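Rarnberg Supply, front office. Thread on clearing out a room that has had stuff piled on the floor for four years.

We're giving the room up at the end of February and the lease says broom clean. I read that as vacuumed, no tape marks, nothing left in the closet. The landlord reads it the same way, I called and checked.

First pass was the shelves. Old catalogs, two dead desk phones, a drawer of keys that don't fit any lock we have. Catalogs went to paper recycling. I kept the keys in an envelope for now.

Second pass was the floor. That took longer. Bags get set down by the wall and stay there, and then something gets put on top of them.

The system, such as it is: clear bags for recycling, black bags for trash, blue bags for anything soft or loose that needs a second look before we decide. Packing paper, rags, spare covers, that kind of thing.

Blue has been the problem. A bag marked for a second look is a bag you can ignore for a long time. I found one behind the filing cabinet with a Wolten packing slip in it from the year we moved in.

So the rule now is that a blue bag gets opened on the floor, out in the open, and gone through by hand until it's flat. No tipping it out. I tipped one out on the first afternoon and spent longer picking up foam bits than I would have spent sorting.

Those foam bits, by the way, do not vacuum up from carpet tile very well. They get into the seams. A damp rubber glove dragged across the tile picks up most of them.

About the carpet – several people asked if we're pulling it up. No, it belongs to the building. It's the streaky gray kind that hides coffee. I spot cleaned two tiles near the door and now those two look newer than the rest, so I may have to do the whole row.

Boxes so far: 16 taped and labeled, stacked in the hallway. Labels go on the short side. If you put them on top you can't read them once they're stacked, and I have relabeled enough boxes this week to feel strongly about it.

Ato is taking the steel shelving. They quoted 187 dollars for the pickup, stairs included, and I said yes before they could look at the stairs.

Someone replied asking what to do with plastic bags once they've been emptied. Ours go flat, folded in half, into one bag by the door. The grocery store on the corner has a bin for them. They want them dry and with no tape on, and they do check.

Still to do: closet, the low cabinet, the rest of the blue bags, vacuum, walls. I'm leaving the walls for last and I haven't counted the nail holes on purpose.

Coat hooks are staying up. They were there when we moved in – I have the old inspection sheet to prove it.

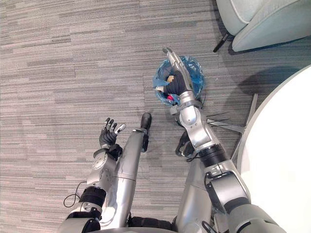 Sedgwick, February

Blue bag on the carpet, hand in it. The closet is next, then the low cabinet. If anyone local wants moving boxes afterward, reply and I'll set some aside.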